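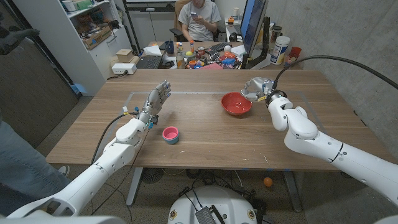 Clerkia Community Kitchen – Bread and Baking Club

Keeping a sourdough starter when you bake once a week

A starter kept on the counter needs flour every day. If you bake only at weekends, keep it in the fridge and feed it once every 7 days.

What you need

A glass jar with a loose lid, a kitchen scale, whole wheat or white bread flour, and water at room temperature. Chlorinated tap water is fine if you let it stand overnight.

The weekly feed

1. Take the jar out of the fridge and stir in any dark liquid on top. Pour it off if you like a milder loaf.
2. Move 15 grams of starter to a clean jar. The rest can go into pancakes or crackers.
3. Add 30 grams of flour and 30 grams of water. Stir until no dry flour is left, then scrape down the sides.
4. Put a rubber band around the jar at the level of the mix.
5. Leave it out until it has risen a little above the band, then put it back in the fridge.

Before baking

Feed it the evening before and leave it on the counter. It is ready when it has doubled and the top is domed. In a cool kitchen this can take up to 15 hours.

If it smells like nail polish remover, it is hungry – feed it twice in one day. If you see pink or orange streaks or fuzzy mold, throw it out and wash the jar well.

Sewwandi Khan keeps dried starter for members who have lost theirs. Rye starters are covered on a separate sheet, which Lieven Dijkstra will update in September.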